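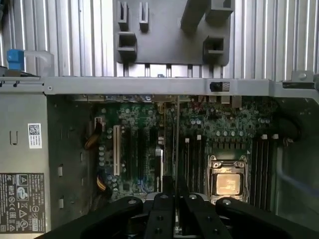
Section 4: Adding memory to the tower

This is the fun bit! An extra module is one of the quickest changes you can make inside a desktop, and once you have done one you'll be eyeing up every old tower in the house.

Before you start

Shut down, switch off at the back and pull out the mains lead. Lay the tower on its side and lift off the side panel.

CAUTION: Leave the power supply closed. Nothing inside it needs your attention for this job.

1. Touch bare metal on the case before you pick anything up.

2. Find the memory slots on the motherboard. Gently move any cables that cross them (gently, they do like to spring back). 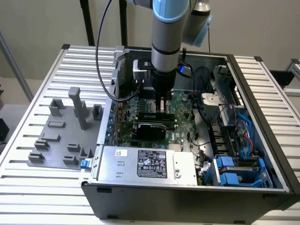
3. Open the catch on the slot you want. Some boards have one at each end, others only at one.

4. Hold the module by its edges and line up the notch with the ridge in the slot. If they don't match, turn it round.

5. Press straight down until the catch closes. It takes a firmer push than you'd think!

Note: Check the board's own manual for which slot to fill first. Morgan boards and Parnen boards number theirs from opposite ends.

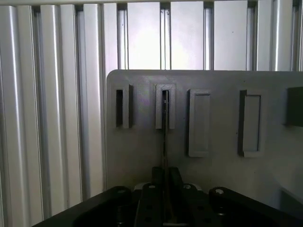
Reading time: 2 minutes

Keeping parts tidy

Slim parts love a slotted holder. Stand each one upright with a gap on either side and you can pick it out cleanly, with no rummaging.

6. Put the panel back, reconnect the mains and start up. The first start can be slow while the memory is checked, so give it a moment.

Revised 10/29/21, Fabian Fuchs, Hinstead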